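Why Did the Robot Arms Stop?

A story about a fault at the Gernden robot workshop
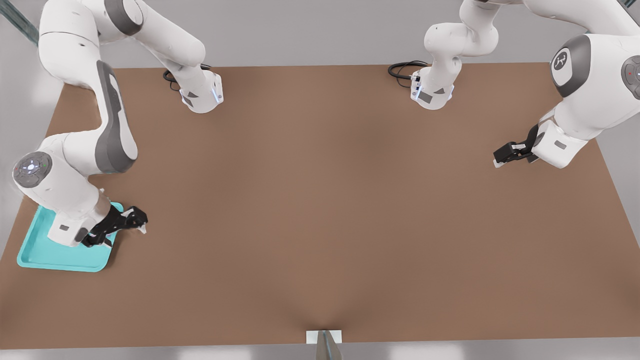 Two robot arms at one table, drawn by a computer. The one on the left has its gripper over a blue-green tray.

Robots make mistakes. Some mistakes are small, like dropping a spoon. Others could break something or hurt someone. On this page you will read about a mistake that happened at a workshop in a town called Clatton, and how the people there found the cause.

Two arms, one table

The workshop has a pair of robot arms that share a table. The team calls the pair Drundis. The arms have a simple job. The left arm picks up a small part and sets it down in the middle of the table. Then the right arm picks it up and puts it away.

Each arm has joints that bend, a bit like your shoulder, elbow and wrist. At the end is a gripper with two fingers. The gripper can open, close and turn.

Before the team lets the real arms try a new job, they practice it on a computer. This is called a simulation. It works like a video game that follows the rules of the real world. If two arms crash in a simulation, you press a button and start over.

What went wrong

One morning in December, the team ran the job in the simulation and everything looked fine. Then they tried it on the real arms. For a while that went well too. The left arm put a part down and moved back. The right arm came in to get it.

On run number 1503, the right arm started too soon. The left arm was still over the middle of the table. The two grippers bumped into each other, and both arms stopped.

Nobody was hurt. There is a fence around the table, and people stay behind it when the arms are switched on. One gripper had a bent finger.

How did the arms know to stop?

Every joint can feel how hard it is pushing. If a joint suddenly has to push much harder than it should, the arm's computer decides that it has hit something. It stops the motors and puts on the brakes. This is called a protective stop.

There is also a big red button on the fence. It is called an emergency stop, and anyone in the room may press it at any time. You don't have to ask first.

Finding the cause

The team looked at the log. A log is a list the computer keeps of everything it does and when it does it. The program that tells the arms whose turn it is has a name, Roman. Roman is supposed to wait for the left arm to say "I'm clear" before it lets the right arm go.

The log showed that Roman had not waited for that message. It had been told to count to 4 seconds and then go. In the simulation the left arm always finished in time. On the real table, the left arm was a little slow on that run and needed 5 seconds – one second too many.

Fixing it

The team made two changes. Roman now waits for the message, however long it takes. The arms also move at 70 percent of their old speed when both of them are near the middle of the table.

They changed the simulation as well, so that the practice arms are sometimes slow. Then they put the old program back in to see what would happen. This time the arms crashed on the screen.

Words to know

Gripper: the part of a robot arm that holds things.
Simulation: a pretend version of something, run on a computer.
Protective stop: when a robot stops itself after it feels a bump.
Log: a list of what a computer did and when.

Try it with a friend

Put a block on a table between you. Take turns moving it, and count to three in your head before each turn. Now have one person move very slowly. Do your hands bump? Play again, but this time say "clear" out loud when your hand is out of the way.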